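### 3.2 The counter layout

The counter used throughout the study was set out once in March and kept in the same arrangement for the whole period. We wanted a surface that a household of two might use for breakfast and a light lunch, with the things that get handled every day within reach and very little else. The choice of objects followed the home visits described in Section 2, where mugs, plates and a small oven came up in nearly every kitchen. Barrett Achterberg drew the first plan, and Malathi Poojary revised it after a trial week at the Dralside site.

The toaster oven stands at the back left, with its door facing the center of the table. It is the only appliance on the table. We tried it on the right during the trial week, but the plates then had to travel across the whole counter to reach the rack, and the mugs were in the way.

The mug tree has the middle of the table. It is wooden, with short pegs on an upright post, and two mugs hang from it. A tree takes up less surface than a shelf and leaves the mugs easy to see, but people in the home visits complained that the pegs were hard to find without looking. The pegs on ours are short, and we made no change to them. A small round service bell sits behind the tree at the back of the table; participants in the rating task used it to mark the end of a turn.
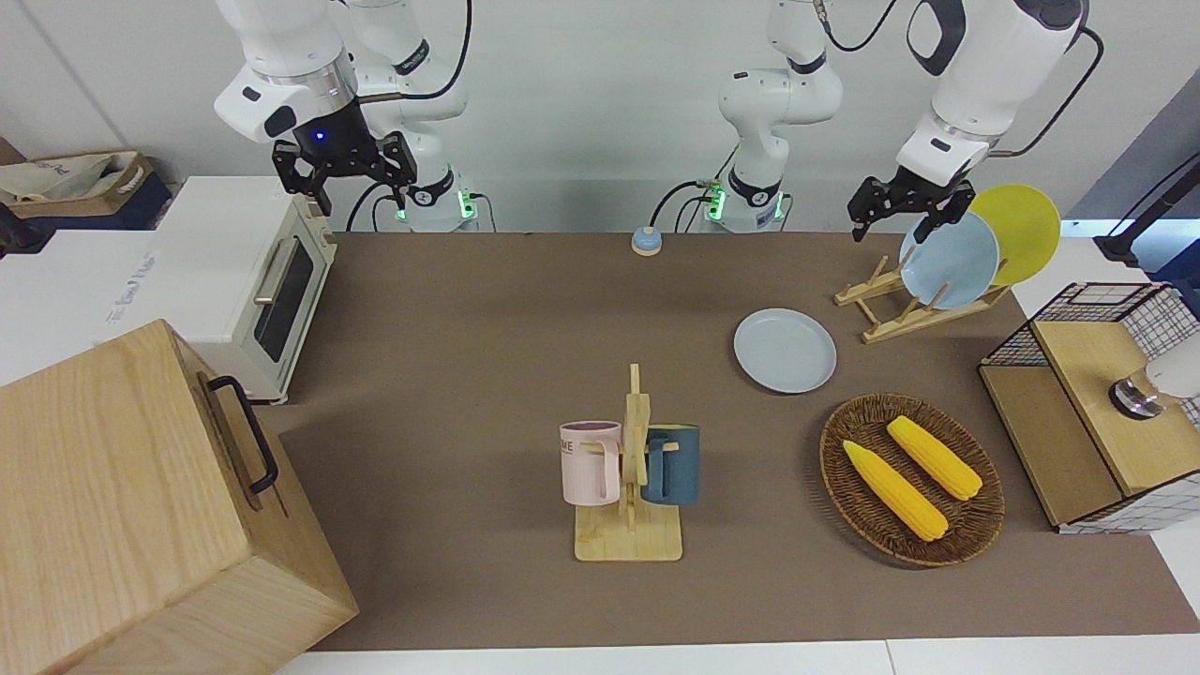
### 3.3 Plates and the rack

Plates were stored upright in a dish rack on the right side of the table. Most of the kitchens we visited kept plates in a flat stack inside a cupboard, and the upright rack was used only for drying. We used it for storage as well, so that one plate could be taken out without lifting the others.

Tilt turned out to matter more than we had planned for. A plate that goes into a slot straight will stand by itself, while one that goes in at an angle tends to lean on its neighbor and has to be set again. Zinhle Mabaso, who coded the plate handling, kept separate marks for three stages: the plate on the table, the plate at the slot, and the plate released. Figure 1 shows a pale blue-grey plate tilted on the surface beside the rack, with a light blue and a yellow plate already standing in the slots. Stages were coded from stills, and a still was left out when the rim of the plate was hidden. Of the 3000 stills reviewed, 500 were coded twice by a second reader, Nabila Nair. Disagreements were settled by going back to the stills on either side.

Color was useful here. In early coding the plates were logged by slot position alone, and entries got swapped whenever a plate was put back somewhere else. Logging by color as well removed most of the confusion, although two plates in similar blues still needed care.

The basket in front of the rack holds two ears of corn. It was included as a low, open container that does not have to be emptied before the plates are used. Raters were asked to say whether it was in the way. Of the 13 raters, 5 said that it was, and all of them gave the same reason - it sits where a person would want to put down a plate before racking it. We kept it in place, as removing it partway through would have split the ratings into two groups.

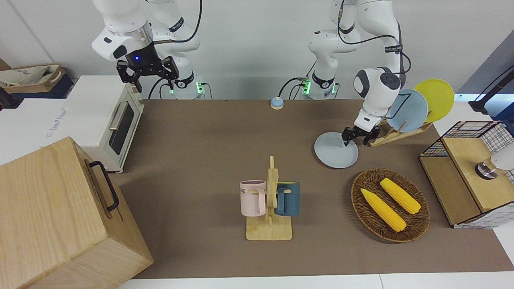
**Figure 1.** Plate, dish rack, mug tree and basket on the counter.

Ratings of the full layout are given in Section 4. The oven was scored separately from the smaller items, and the bell was not scored.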